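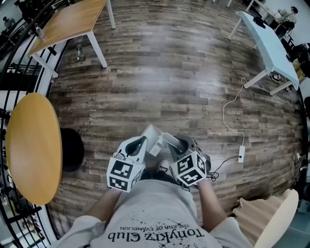
Residuals

The fault first appeared on Tuesday, in episode 27. The left gripper was reported 8 millimetres below the floor.

I was responsible for the tracking software at Cilero. The software read the black-and-white squares on the cubes, solved for the pose of each gripper and passed the result to the planner, Hubmann, which trusted everything it was given. Hubmann had been written in Trikutdale before I joined. It had one configuration file and a comment at the top reading "do not tune".

A gripper below the floor is a small error. I checked the camera intrinsics, which were correct. I checked the timestamps and found the two streams aligned. I replayed the episode with the smoothing filter disabled, and the gripper went down through the planks again at the same moment, stayed there for 400 milliseconds and came back up.

The floor was glossy. I wrote in the log that a reflection had been decoded as a marker, closed the ticket and raised the detection threshold. 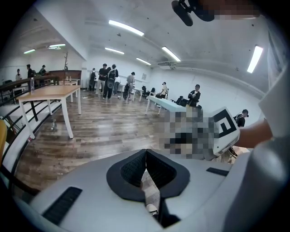 Second pass

The threshold made no difference. By the evening the fault was present in 836 episodes, including those recorded before it was first seen, which I had already marked as clean. I compared the stored files against the backup in Simdale. The checksums matched. The files had not changed, so my reading of them must have.

I plotted the left gripper's position beneath the floor for every episode on one set of axes. I expected scatter. The points fell on a single smooth path, each episode contributing a short length of it, and the end of one length met the start of the next to within the noise of the solver.

Hubmann accepts a path as input. I loaded this one with the motors disabled and asked it for a feasibility check, as I would for any other trajectory. It normally takes a few seconds. It ran until past midnight and returned one line: feasible, incomplete, awaiting remaining episodes.

I searched the source for the word "awaiting" and found no match.

In the morning I reopened the ticket, set its priority to low and attached the plot. Then I put the threshold back where it had been and started the recorder for the next session.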